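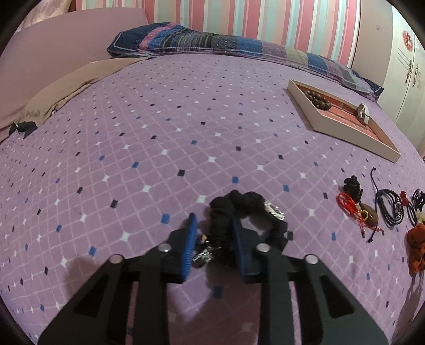 Hair Accessories and the Bed: Care and Storage

Bullimdale Residence – Household Guidance for Residents

Small accessories are most often mislaid in bedding. A dark scrunchie or bow is plain to see on a lilac bedspread and disappears once a quilt or a loose cloth is folded over it. Residents are asked to clear the bed of all small articles before any cover is shaken, folded or sent to the laundry room.

Clearing the bed

Begin at the pillow and work toward the foot. Lift each loose cloth separately and place it on a chair. Folded quilts should be opened once and checked along the inner fold. Articles found should go directly into a shallow dish or lidded box – the Jastano trays issued in September are suitable.

Fabric scrunchies

Plain cotton scrunchies may be washed with light garments in a mesh bag. Those made of chiffon or similar thin fabric should be washed by hand in cool water with a few drops of mild soap, pressed in a towel and dried flat. Wringing strains the elastic and leaves creases in the gathers that are difficult to remove.

Scrunchies with stones or charms

Articles bearing rhinestones or metal charms should not be soaked. The glue behind the stones softens in water, and some metals will mark the fabric. Wipe the cloth part with a damp white cotton rag, keeping clear of the ornament, and clean the stones with a dry, soft brush. A charm that catches on bedding should be checked for an open ring and closed with small pliers.

Bows

Store bows loosely, with the loops uppermost. A flattened bow may be restored by holding it in steam for a few seconds and shaping the loops with the fingers.

Bedspreads and quilts

Printed bedspreads are washed inside out at no more than 30 degrees. Patchwork quilts require a large machine; the two in the basement are reserved for this purpose until 17:00. Residents should confirm that no pins or clips remain in the folds.

Articles left in the laundry room are held at the front office for 32 days. Inquiries may be addressed to A-yeong Jeon, Household Services.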